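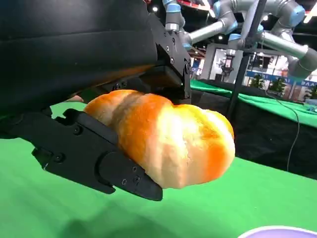
Clarkholm, March 2023

Bread rolls: your questions, my answers

I get a lot of mail about rolls. More than I get about sourdough, more than I get about cakes, and a fair bit of it arrives in the hour before somebody's guests do. So I've pulled the usual ones together on one page. Have a scroll before you write to me (but do still write to me, I like it).

How do I get that glossy, orangey-brown crust?

Egg wash, and a bit of patience with it. I beat one egg with a splash of milk and a pinch of salt, brush it on thinly, leave the rolls alone for 10 minutes and then brush them again. The second coat does most of the work. If you only have milk you'll still get a nice colour, just a flatter one. And don't flood the creases! Egg pools in there and goes rubbery, and you'll be cross with yourself.

Why do my lumpy rolls come out darker in some spots than others?

Any roll with bulges and folds in it is going to colour unevenly. The high bits get the heat and the valleys stay pale. I like it that way, cream and gold on the one roll, but if yours are nearly black on top and doughy in the folds, drop the tray down a shelf and turn your oven down a notch.

What temperature do you bake at?

200 degrees Celsius, no fan, for rolls about as long as my hand. With the fan on I go lower, 180 or so, and start peeking early. If you own a probe thermometer, I pull mine out when the middle reads between 94 and 98. Before I had one I knocked on the bottoms and listened for a hollow sound, and we all survived.

How do you shape a long roll so it stays long?

Flatten the piece into a rough rectangle, roll it up tightly from the long side, and pinch the seam like you mean it. Seam goes underneath. If it springs back while you're stretching it, walk off and have a cuppa, then try again. For a twisted one, make two thin ropes, wrap them round each other loosely and tuck the ends under. Tight twists tear in the oven (ask me about last December, or please don't).

Can I score them instead of twisting?

Sure. Three or four slanted cuts with a razor blade or your sharpest little knife, after the first coat of egg wash has dried a bit. Go deeper than feels polite.

What flour do you use?

Strong white bread flour. I buy the Stundon bag because my local shop stocks it. Plain flour will do in a pinch, but the rolls spread more and you lose some of that puffed-up look.

I'm putting rolls out for a crowd. Any tips for the table?

Put a cloth down first, and go for a bright one. I'm very fond of a strong green under bread, it makes a brown crust look even browner, and it's a lot more cheerful than white. Coloured bowls are fun with it too, lavender or purple especially. Keep the butter at one end and the rolls at the other, otherwise everyone parks themselves in the same spot and the queue goes nowhere.

Tongs or fingers?

Tongs for a shared bowl, please. Grab the roll around its middle and don't squeeze, a fresh crust dents if you look at it sideways. At home with my own family it's fingers all the way.

How long do they keep?

Best on the day. Next morning they're good toasted, and after that I'm tearing them up for soup. In a sealed bag in the freezer they'll do a couple of months. Thaw on the bench, then five minutes in a hot oven to bring the crust back. The microwave makes them chewy, so I leave it out of things.

My crust went soft overnight. What did I do wrong?

Probably bagged them while they were still warm. Let them cool right through on a rack, and I mean completely, an hour at least. Enriched dough goes a bit soft whatever you do, mind you, and it makes a lovely sandwich.

Can I make the dough the night before?

Yes, and I nearly always do. Cover the bowl, pop it in the fridge, and shape straight from cold in the morning. Give the shaped rolls longer to puff up than you think they need, they're slow to wake up.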